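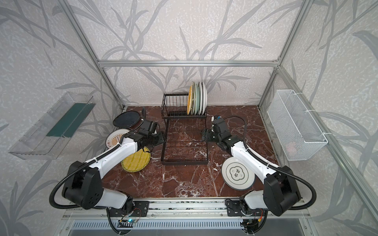
What is the best way to dry plates in a small kitchen?
Stand them on edge in a rack, with space between them, and leave them alone until the water has run off.

Saskia Whitelaw has been giving that answer for most of her working life. She ran the dish room at a school in Clardale before she opened her housewares shop in Jedbridge, and dish racks take up one whole wall of it. She stocks 342 items and says the racks bring in the most questions.

Most people come in asking about size. Whitelaw asks them how many plates they use at supper and whether they wash once a day or after every meal. A couple who wash after each meal can get by with a short rack. A family that lets things pile up until 8 p.m. needs a longer one, or two tiers.

The two-tier wire rack is the one she has at home. Plates go upstairs in the slots. Bowls, lids and cups go in the tray below, upside down. She loads the top from the back so that she isn't reaching over wet plates with the next one.

"People fill every slot because the slots are there," she says. "If your plates have a deep rim, skip one."

Coated wire lasts well until the coating chips, usually at the feet or where a heavy pan has been dropped on it. After that the steel rusts and leaves orange rings on the counter. Keith McKinnon, who repairs kitchen goods out of a garage in Doolan, will touch up a chip with appliance paint, but he won't do the slots where plates rest. He charges almost as much as a cheap rack costs, and tells customers so.

Counters matter too. Marble and other natural stone can stain or lose their polish under standing water, and hard water leaves a white crust. McKinnon puts a tray under his own rack and empties it every morning. Once a month he soaks the rack in the bathtub with warm water and white vinegar, mixed half and half, then goes over the joints with an old toothbrush.

Plates with a raised pattern or a woven texture hold water longer than smooth ones. Whitelaw puts hers at the end of the row, where the air gets to them, and wipes the foot of each plate before it goes in the cupboard.

She is less strict about towels. Cotton is fine, linen is better, and either one should be changed daily.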